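Moving shop after 12 years: a quick talk with Kelly Queiroz

Caught Kelly Queiroz on her lunch break, standing up, sandwich in one hand. She runs Brirkby, the used book and sheet music shop on the corner, and by the end of the month it'll be two streets over. Smaller place. Better roof.

"The rent went up in February," she says. "I did the math one night and then did it again in case I was wrong. I wasn't."

So, the move. About 200 boxes, she thinks. Books are the worst thing you can move, everybody who has ever helped a friend with books knows this. Her rule is small boxes only, hardbacks flat, sheet music upright and tight so it doesn't curl.

"My brother-in-law filled a big one with atlases. Two people couldn't lift it. We unpacked it right there on the sidewalk."

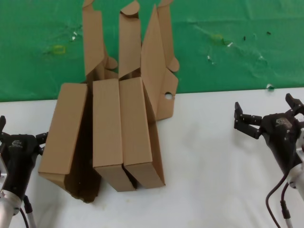

The stock is less than it was. She sold off a lot of the paperbacks at a dollar each, and Tobias Tran took most of the piano methods for his students. "He came with a hand truck and a list. I love a customer with a list."

Any regrets? She chews for a bit. The window seat, mostly. Tamsin Kincaid used to sit there on Saturdays and read whole novels without buying them – "and then she'd buy something for her mom, so I never said a word." There is no window seat in the new place. There's a radiator, and Kelly is thinking about a bench over it, if thats allowed.

Opening hours stay the same to start with. The music section goes at the back, poetry by the door. Kids' books she hasn't decided, she keeps changing her mind.

"Ask me in a month," she says, and looks at the clock. Someone is knocking, wanting to know if she's open. She isn't, but she goes and lets them in anyway.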